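# Small cars are getting too expensive to be small

October 2020

Tonum wants 5 percent more for the base version of its new hatchback than it did for the old one. The car has the same engine, the same trunk and the same seats. What you pay for is a bigger touchscreen and a different set of wheels.

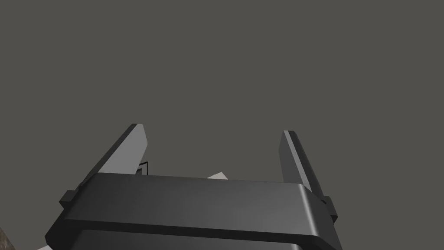
*Computer rendering: gripper against a plain gray background.*

I have driven small cars all my life and I don't want a touchscreen. I want heat, a radio and a back seat that folds. Drernar still sold a car like that three years ago. It now starts one trim level higher, and the monthly payment on a basic lease has gone from 275 to 294 dollars.

Dealers say buyers ask for the extras. Some do. But at the Gevach lot the cheap trim was a special order with a long wait, so most people took what was parked out front.

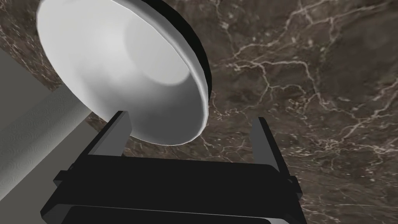 Chornovol, which runs a chain of dealerships, sees it differently: safety rules add cost to every car, and the margin on a bare hatchback was almost gone before the screens came along.

I accept the part about safety. Airbags and better brakes are worth paying for. Mood lighting is a different matter - it should be on the options list,

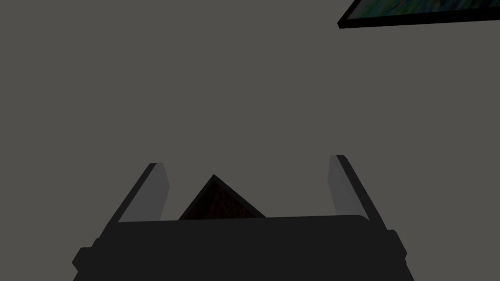
along with the wheels and the larger screen. Let the buyer check the box.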